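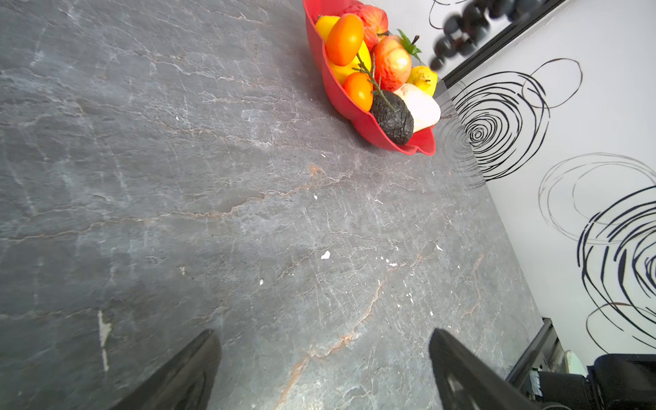 My project started with an argument about swinging at the first pitch. Every coach I had growing up told me to take one, see what the pitcher's got, work the count. I wanted to know if that was good advice in our league, so I scored Desstead's home games at Nikolaidis Field this spring and wrote down every at-bat (my handwriting got pretty awful by the late innings!). The hardest thing to write down was the strike zone. On paper it's a neat rectangle, but the one I saw called had an edge more like the wavy rim on that red bowl, bulging out in one spot and dipping in at the next.

Home Schedule Roster Projects Contact
Search this site Go
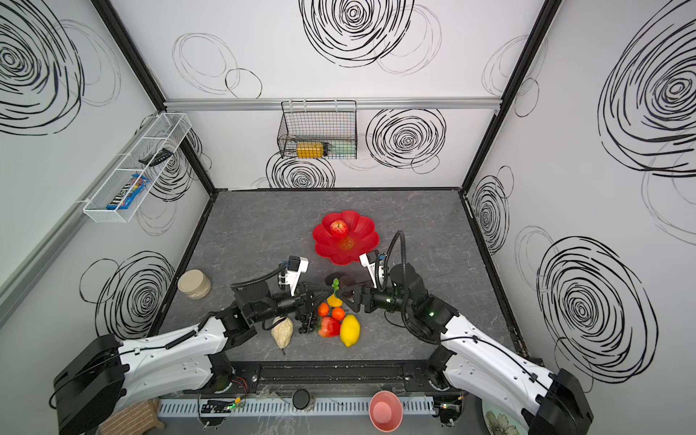 Does swinging at the first pitch hurt a hitter? My numbers say it didn't hurt anyone much at this level, and for the bottom of the order it looked like a decent idea.

I ended up with 12 games and almost 800 plate appearances. Hitters swung at the first pitch in 282 of them, and 89 of those trips ended in a hit. I counted the whole trip, even if the first swing was a foul ball -- Flora Nisbet, who checked my scorebook, thought I should split those out, and she's probably right. 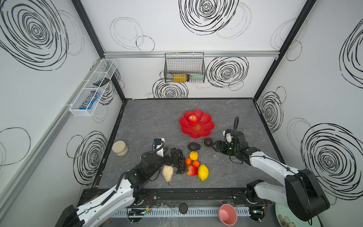
The Prornevach series messed with things a little. Their starter threw a fastball to open nearly every batter, and by the second time through everybody in our lineup was sitting on it. Take those games out and the first-pitch swingers look a lot more ordinary.

We use cookies to remember your settings. Accept Decline

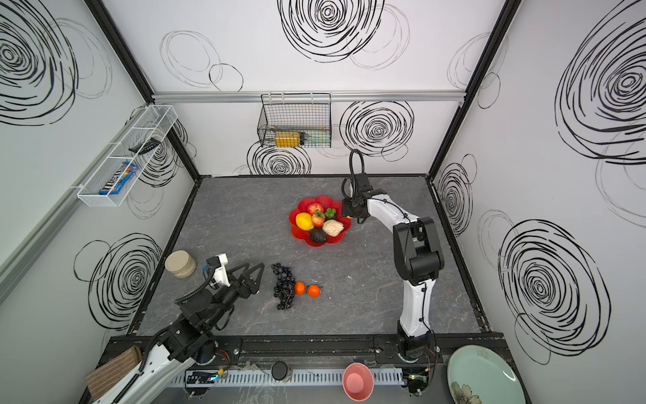

I also didn't track walks the way I should have. A guy who takes the first pitch has a better shot at a free base, and I only started marking those properly partway through. The Grastotel Cup games in May will be my chance to fix that -- I've already redrawn the score sheet with a box for it, plus a smaller one for foul balls so Flora can have her split.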